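Brillevdale Drilling Forum > Automation and control > Auto-driller on the Marholm rig, worth it?

Marholm want to put the Proso auto-driller on our rig before February. The brochure says smoother weight on bit and fewer trips. I've heard that before. Has anyone run one past 2,000 metres in hard rock, without the sales bloke standing there?

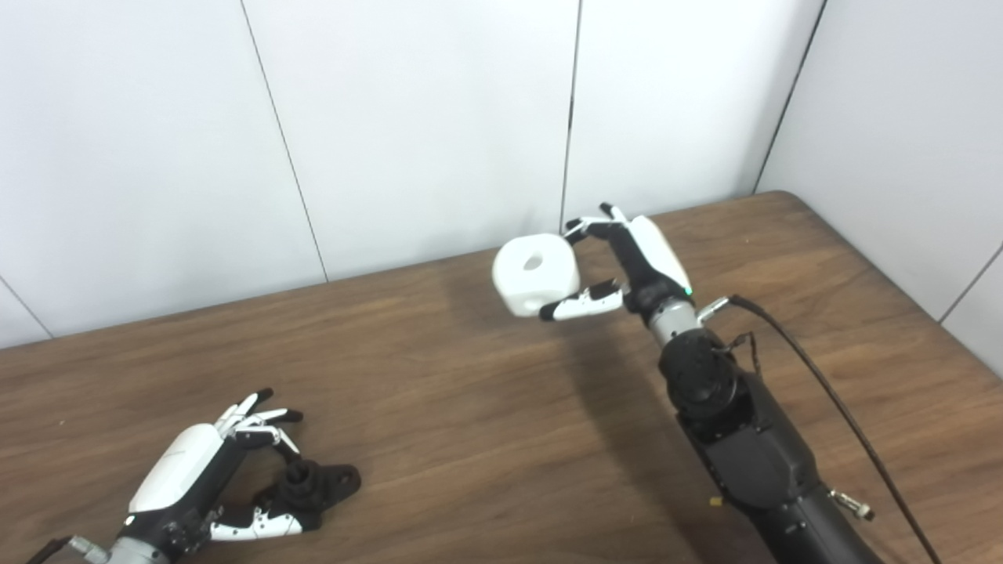

mudlogger_88
Moderator, Automation and control

Moved this from General. Please say what formation you were in when you post numbers, or they're no use to anyone.

pipetally wrote:
We ran it for 888 metres, mostly shale. Fine in the soft stuff. Hit stringers and it hunted up and down until the driller took it off auto. Day rate kept ticking the whole time.

stickslip wrote:
That sounds like tuning to me. Default gains are far too hot. Ours settled down once the tech backed them off — took him one shift.
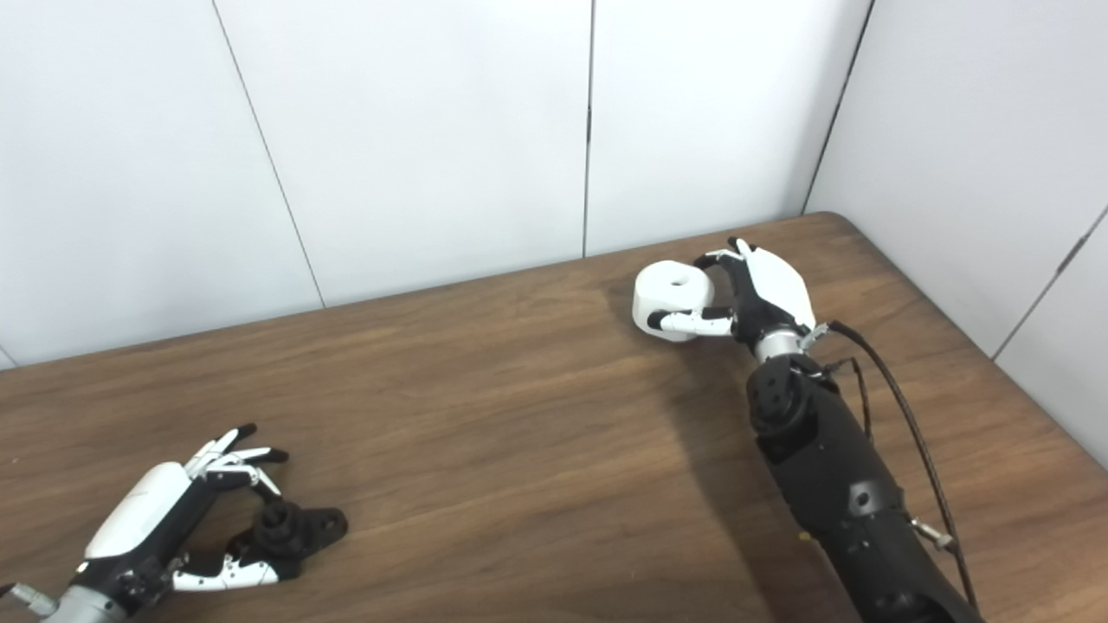

Posted by kellydown, 8/9/18

One shift of whose time, though? We paid for ours. And I'd like to see the before and after logs, stickslip, because "settled down" could mean anything. We changed bits the same week and the Proso rep claimed the lot as his.

stickslip wrote:
Fair enough on the bits. I've got logs for a 300 metre section, same bit both sides. I'll ask if I can post them.

pipetally wrote:
300 metres isn't much of a test.

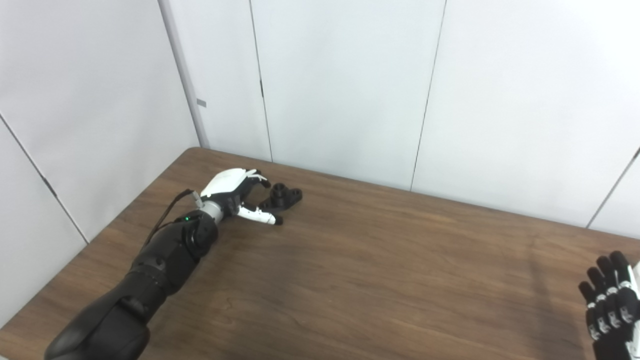

Robotic hand and small black object, wooden table

kellydown wrote:
Better than the 200 in the brochure. Has anyone tried the Guo unit instead? Cheaper, but I can't find a crew that's kept it switched on.

mudlogger_88 wrote:
Guo gets its own thread please. Stickslip, blank out the well name before you upload.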